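Library > Moges Readers in Everyday Economics > Chapter 4

Chapter 4: What a Price Is Doing

Wubit Beyene

I learned more about prices from a Saturday market in Bresbridge than from my first year of college, and I was a pretty good student. My aunt sold onions there, two tables down from a man who also sold onions. Same farm, same truck, same onions! She charged 88 cents a pound and he charged a little less, and she sold out first almost every week.

I asked her why, of course (I was nineteen and thought I had found a mistake in the textbook). She told me to go stand by his table for an hour. So I did. His line was slow, he had no change, and he wanted you to buy the big bag. People would look at his sign, look at the line, and drift back to her.

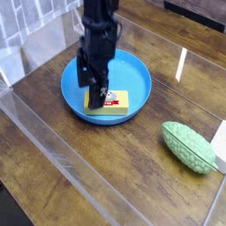 What those shoppers were paying wasn't all on the sign. Part of it was money and part of it was time, and part was the annoyance of carrying home more onions than a small kitchen can use. Economists call the whole bundle the full cost, and we'll lean on that term from here to the end of Chapter 6, so please get comfortable with it now.

Let's try it on something bigger. Say you live in Gurton and need a used refrigerator. A shop in town wants $300 for one. A seller over in Nandale has the same model for less, but you'd have to borrow a van, buy gas, and give up an afternoon of work. Which one is cheaper? You can't tell me yet, and you shouldn't try — I haven't said what your afternoon is worth. A student on spring break in March and a plumber with a full week of jobs could look at the same two refrigerators and both choose well, and choose differently.

I get letters about this part of the book. Some readers feel that putting a dollar figure on an afternoon is a cold way to think. I see why, and I don't put one on every afternoon of mine either. But we all make these trades, usually without writing them down, and in Section 4.1 we're going to write a few of them down and see what they look like. Bring a pencil, and a grocery receipt if you have one handy.

19 comments | 670 shares

Contact | Copyright Moges | Back to top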